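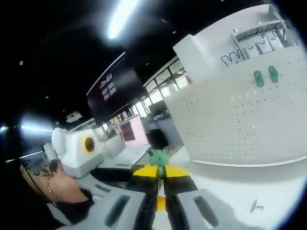 Vol. 12, n° 3, p. 41

Quatre cents gestes et une pince

Il existe dans notre métier une phrase que l'on prononce avec gravité en réunion : « il nous faut plus de données ». Elle a le mérite de n'engager personne. On la dit quand la politique apprise rate sa prise, quand elle la réussit sur la table de gauche et la manque sur celle de droite, quand le relecteur numéro deux demande pourquoi. Je l'ai dite moi-même au printemps, devant témoins, et je voudrais ici revenir dessus.

L'affaire part d'un article de Deming Zhong et Yichen Liang, paru en mai dans les actes de l'atelier Plunesico. La méthode n'a rien d'exotique. On prend une pince tenue à la main, on démonte et on remonte des petites pièces avec elle, on enregistre, puis on demande à un bras de refaire la même chose sans la main. Le jeu complet comptait 1 691 démonstrations. Les auteurs en ont retiré tout ce qui leur semblait hésitant, redondant ou mal fini, et se sont arrêtés à 400. Le modèle entraîné sur ces 400 fait mieux que l'autre sur les pièces rondes, aussi bien sur les clips, et nettement moins bien dès qu'on change de support. Le résumé mentionne les deux premiers résultats. Le troisième se trouve en annexe, où il est en bonne compagnie.

On a beaucoup cité ce travail pour dire que la qualité l'emporte sur la quantité, ce que ma grand-mère soutenait déjà à propos des confitures. Je crois qu'il dit autre chose, de plus gênant. Trier 1 691 gestes pour en garder 400 demande quelqu'un qui sache reconnaître un bon geste. Or ce quelqu'un n'est décrit nulle part. La section « Filtrage » fait quatre lignes. On y apprend que les séquences ont été « examinées par un opérateur expérimenté ». Expérimenté en quoi, depuis quand, et après combien de cafés, la science ne le saura pas.

J'ai voulu refaire le tri. Nous avons à Jusitz notre propre corpus, plus modeste, 1 132 séquences recueillies avec un outil du même genre : deux doigts, des embouts, une poignée qui finit par faire mal au pouce. J'ai donné les mêmes consignes à deux collègues, installés dans deux bureaux différents. Le premier a gardé 511 séquences. La seconde en a gardé bien moins et m'a demandé si j'étais sûr de vouloir conserver le reste sur le serveur. Leurs désaccords portaient presque tous sur les hésitations : pour lui, ce petit arrêt avant la prise était une faute ; pour elle, c'était l'instant où la personne regarde ce qu'elle fait.

Je penche du côté de ma collègue – et pas seulement parce qu'elle relit mes brouillons. Une démonstration sans aucune hésitation est souvent celle d'un opérateur qui connaît la pièce par cœur et qui a cessé de la voir. Nos deux modèles donnent d'ailleurs des résultats voisins sur le banc habituel. Sur le banc Grostlow, où le panneau est incliné et où les crochets ne sont jamais à la même hauteur, celui qui a appris avec les arrêts se corrige plus souvent. Il est aussi plus lent, ce qui le condamne dans les tableaux comparatifs, qui ont une colonne pour la durée et aucune pour le repentir.

On m'objectera que c'est un petit essai. C'en est un. Un seul site, deux trieurs, des pièces que le commerce vend par sachets. Le groupe de Padilla travaille sur une mesure automatique de la qualité des gestes, et il est possible qu'elle règle la question d'ici l'an prochain. Il faudra quand même l'étalonner sur le jugement de quelqu'un.

Ma demande est donc modeste. Que l'on publie les séquences rejetées avec les autres. Que l'on dise qui a trié, combien de personnes, et à quel point elles se contredisaient. Cela tient en une demi-page, et l'on peut la prendre sur l'introduction, où l'on nous rappelle depuis dix ans que la manipulation reste un problème ouvert.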